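A rail, a board and a clear counter

Akua Akpalu has cooked in small kitchens for most of her adult life, and she has strong opinions about them. I visited her in November, when the evenings are already dark at four, and we talked while she prepared rice and greens for four people.

"My first kitchen had no drawers at all," she told me. "So I learned to hang things. Now I have drawers and I still hang things."

The rail over her counter holds what she reaches for every day: the wok spatula, a small spoon with a perforated top, a slender brush. She bought it from Gorko for 16 euros and put it up herself, with two screws and a lot of patience. The chopsticks stand at the left end, near the stove. "When the oil is hot, I do not want to open a drawer and search," she said. "I want to put out my hand and have it."

I asked if it does not look crowded. She laughed. "On the wall, yes, it is crowded. But look at the counter. I can roll dough there, I can put down a hot tray. For me the wall is the cupboard and the counter is the table."

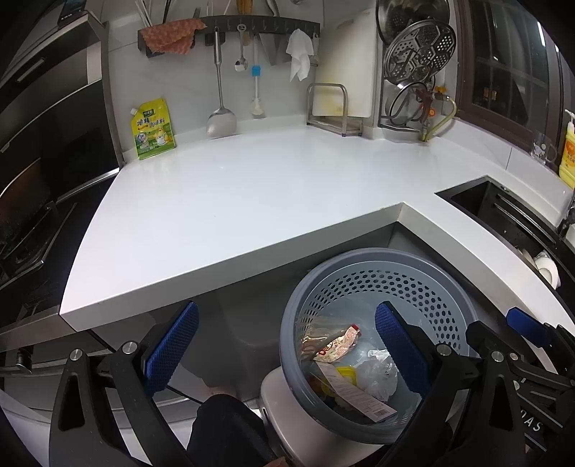
The cutting board

Her large board stands upright in a metal holder next to the rail. It has yellowish-brown stains low on one side, and she is not ashamed of them.

"My neighbor Dace Laur says I should buy a new one. I scrub it with salt and lemon, I rinse it, I let it stand. A board that lies flat never dries well underneath."

The steamer plate has its place on the rack beside the board. She uses it nearly every week, mostly for fish and sometimes for dumplings.

Before I left, I asked what she would change if she had 300 euros to spend on this corner. She thought for a long time while she stirred the greens.

"A better lamp," she said. "And maybe one more hook. But then I would buy one more spoon, I know myself."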